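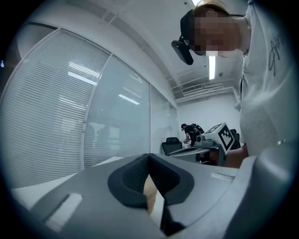 Gray plastic housing with a dark finger pad, seen up close.

TOTVILLE – A home health aide says she was taken off the schedule after she asked her employer to pay for the time she spends driving between patients.

The aide, who asked not to be named because she is looking for work, spent 2 years with Flesier, a home care agency that serves Totville and Madigan. She said she saw up to six patients a day and was paid only for the hours inside their homes.

"Some days I drove 50 miles," she said in an interview at her kitchen table. "That was my gas and my time. I asked for the time."

She put the request in writing in May, along with a log of 21 shifts. Her supervisor told her the policy was under review. The next schedule came out without her on it.

"I called and they said hours were down," she said. "I still had my patients' door codes. One of the daughters texted me to ask where I was."
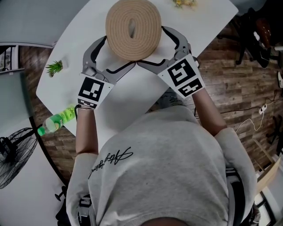 A coiled rope coaster on a white table, with a hand-held gripper on each side.

Flesier said in an email that it does not discuss personnel matters and that it "follows all wage rules that apply to field staff."

The aide has filed a wage claim for $2000 in unpaid travel time. She has also filed a separate complaint over the loss of her hours – that one could take longer, she was told.

She has applied for a job at Plavico, a nursing home in Madigan where all the work is in one building.

"I liked going to people's homes," she said. "I'd go back to it if they paid for the driving."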